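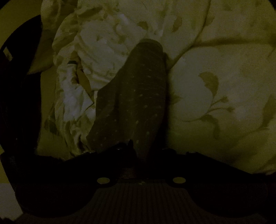 Dark with pale dots, most likely a sock, on the duvet with the olive leaves

Fokholm Household List
Subject: Re: Dark socks in the same load as bedding, and how to sort after

Dear list,

I read the message of Thursday with much interest, and I waited with my answer until I had a free evening. English is my third language, so please excuse if some words for fabrics are not the right ones. I learned most of them from care labels.

I quote the whole question first, for those who get only the digest.

> Hello all,
>
> I moved to Fallell in August and now I have a washing machine
> of my own for the first time. Before that I used the machines
> in the cellar of the building and paid for each wash, so I put
> everything in together. It became a habit and I would like to
> know how bad a habit it is.
>
> My questions:
>
> Can I wash dark socks with a light duvet cover? The cover is
> cotton, the socks are mixed, some I think have nylon in them.
> So far nothing has turned grey, but my mother-in-law looked
> into the drum and made a face.
>
> When I take out the cover there is always something inside it,
> usually socks, in the far corners. They come out twisted like
> a rope. Is there a way to stop this?
>
> And how do you all sort socks? I do it standing at the kitchen
> table and I give up in the middle. I have a drawer of single
> ones. Most of mine are dark with some small pattern and in the
> evening they all look the same to me.
>
> Thank you, I have been reading the archive but the search on
> the old pages does not work.

First, the archive. The search is indeed broken for the older messages, but if you open the month pages one by one you will find a long thread with the title "Lint, again". It has good advice in the second half. The first half is a quarrel about tumble dryers and you can skip it.

Now the socks and the cover.

I would not wash them together, but I don't think you have done a terrible thing. New dark cotton is the danger. The first washes can give a lot of colour, and a cream or white cover takes it very evenly, so you don't notice until you put an unwashed pillowcase next to it. Old socks, which have been washed many times, give much less. At 30 degrees I have mixed old dark things with light bedding when I was in a hurry, with no damage that I could see by daylight. At 50 I would never do it. In our house the socks go with the dark T-shirts, inside out, and the bedding goes alone.

There is a simple test for a new pair. Wet the heel in the sink, press it hard in a piece of white kitchen paper, and look at the paper. If there is colour, this pair must travel with the jeans for some weeks.

For the second question, about the twisted socks in the corners: close the cover before you wash it. All buttons, or the zip if there is one. If it has buttons and some are missing, make a few big stitches by hand with a thread in a strong colour, so that you find it again to pull it out. I did this for years with a cover that I bought at Bouazza in Fallell, where they sell the ends of rolls and the buttons are sewn on with almost nothing. Turn the cover inside out too. Then when it is dry, you put your hands into the two far corners from the outside, and if something has gone in there you feel it at once.

The net bag for small things also helps. I had one from Clasteck that was good for a long time and then the zip began to open in the spin, and I was again taking socks out of the corners of the bedding. Now I close the zip and put a small safety pin through the pull. Take care that the pin is really shut. Do not fill the bag more than half. If it is full, the socks in the middle are still soapy at the end, and you can smell it when you iron something next to them. (I don't iron socks. I know that one person on this list does, and I respect it.)

For the third question I have the most to say, because sorting was my own weak point.

Do it on the bed and not on the table. The bed must be made, with the duvet pulled up, and in my opinion the cover should be a light one. Dark socks on dark bedding are lost. On something pale you see the shape of each one and also the small pattern. A printed cover is no problem if the ground is cream or white. I was afraid that leaves and stems would confuse the eye next to dots, but the leaves are much bigger and in another colour, so you look through them after a minute.

Do it in the daytime, near the window. In the evening under a yellow lamp, black, navy and very dark brown are one colour. I have gone to work with one navy and one black, and I saw it in the tram, where the light is white and without mercy.

Lay every sock flat, one beside the other, toes in the same direction. Don't make pairs while you still take them out of the basket. I did that before, and each time I looked for the partner through the whole heap, and this is what makes a person tired and makes them stop in the middle. When all are lying there you make the easy pairs first, and the difficult ones will be left on a clear field.

For dotted socks, look at the distance between the dots and at the rows. The colour of the dots changes with washing, but the distance stays. Two brands can have the same dark ground and the same pale dots and still be different, one with dots in straight rows and the other with the rows shifted. If the knit has become stretched at the ankle, compare at the foot. Look also at the toe seam. Some have it flat and some have a thick ridge, and this is often faster than comparing the pattern.

For plain ones I use thread. One small stitch in red inside the cuff for one kind, yellow for the next. It takes the length of a radio programme and lasts as long as the sock.

About the drawer with the single ones: I keep mine in a bowl on top of the machine, so that I see it each time. When there is a dark wash, I carry the bowl to the bed also. A sock which stays in the bowl from one change of season to the next becomes a cloth for shoes. Before you throw any away, look under the rubber ring at the door of the machine, and inside the fitted sheets. The fitted sheet is worse than the duvet cover in this matter. The elastic corners hold small things very well, and you fold them into the cupboard and find them when guests come.

One question back to the list from me. I have a light cover with a green-brown leaf print, and after many washes the print is still clear on the side that lies on top, but on the side to the wall it is paler. Both sides are washed the same, of course. I suspected the sun, but the wall side gets no sun. Could it be the radiator? It is about 3 hands away from the bed. I would be glad to hear if somebody had the same.

And a small correction to my message on vinegar: I wrote one cup. I meant a coffee cup, the small kind, not a mug.

With kind regards to all,
a reader in Fokholm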